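The Fodar Table
A short story

The Office of Returned Articles occupied the second floor of the Nishad Building and was open to the public from nine until four, with a closure at midday. Its purpose, as stated on the card beside the stairs, was to receive articles left behind in municipal premises, to enter them in the register, and to hold them for the period required.

Sunita Pal had been Deputy Registrar for six years when the notice arrived from Ceretti, the firm that had been engaged to advise the city on its use of space. The notice was one page long. It stated that the sorting table in Room 136 was larger than the volume of articles justified, and that the Office was requested to demonstrate its use or release it.

The table was known in the Office as the Fodar table, after the town from which it had been brought. It could not be released without removing the door. This was mentioned in the reply that Ms. Pal drafted, and then taken out again by the Registrar, Aksel Brøndum, who considered that it sounded like a threat.

"They have asked us to demonstrate use," he said. "Let us demonstrate it."

The matter was assigned to Kiran Semwal, the junior clerk, who was given a roll of blue tape and the afternoon. Articles had until then been placed on the table wherever there was room. Under the new arrangement the surface was to be divided, and each division was to have a meaning. Gloves and scarves would go in one, keys in another, papers in a third. The remaining division was to be reserved for articles that could not be classified on the day of receipt.

Mr. Semwal did not use a ruler. He was asked about this later, and replied that he had not been issued one. The lines he laid leaned a little, and the divisions came out in different sizes, which led to a discussion between Ms. Pal and Vandana Tomar, of Accounts, as to whether the largest should go to the department with the most articles or the department with the most need. Ms. Tomar was of the view that keys were small. Ms. Pal replied that they were also numerous. The discussion was carried over to the following day and does not appear to have been closed. 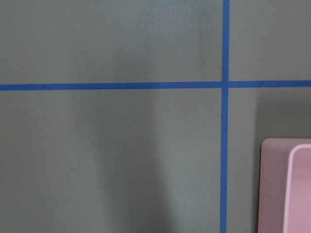
The sorting table, Room 136, with the divisions marked.

On the first morning of the new arrangement, the articles received were a glove, a library card, an umbrella and something pink.

The glove and the card gave no trouble. The umbrella was longer than the division allotted to it and was entered as an exception. The pink article was carried in by a porter from the Jelent baths, who set it down near the edge of the table and asked for a receipt.

"Description?" said Mr. Semwal, with his pen over the form.

"Pink," said the porter.

Mr. Semwal wrote this down. The form provided a second line, for function, and a third, for probable owner. He left both of them blank, signed the receipt, and went to find Ms. Pal.

She came and looked at it for some time. She had entered a great many articles in her career, among them a set of organ pipes and a birthday cake with the candles still in it, and she had never before left the second line empty. She asked the porter where it had been found. He said that it had been found on a bench in October, and that it had stood behind the desk at the baths until the manager grew tired of people asking about it.

"Which people?" said Ms. Pal.

"All of them," said the porter. "They wanted to know if it was theirs."

This was entered under Remarks.

By the end of that week the Office had received more inquiries concerning the pink article than it had received concerning all other articles in the register, which then stood at 912. Members of the public came up the stairs and asked to view it. A few were certain that they had lost it, and were invited to state its purpose in writing. No two statements agreed. One gentleman wrote a full page and then struck it out, apologized, and asked whether he might come back and look at it again.

The representative of Ceretti, Pallavi Bansal, attended on 8 Dec 2021 to inspect the table. She had with her a measuring wheel and a folder. She walked the length of the room, noted the tape, and asked what each division was for. Ms. Pal explained the gloves, the keys and the papers.

"And the last one?" said Ms. Bansal.

"Articles under consideration," said Ms. Pal.

Ms. Bansal put down the measuring wheel. She bent over the corner of the table with her hands behind her back, as visitors to the Office generally did, and she remained in that position long enough for Mr. Brøndum to come out of his room and stand at the door.

"I had one of these," she said. "When I was a child. At least, I believe I did."

Mr. Semwal brought her a form and a chair. She filled in her name and address in a clear hand, and the date on which she supposed the article had been lost, and then she came to the second line. It was twenty minutes to twelve. The Office closed at midday, but no one mentioned it, and at a quarter past the hour Ms. Tomar came in quietly and placed a cup of tea at Ms. Bansal's elbow, just clear of the tape.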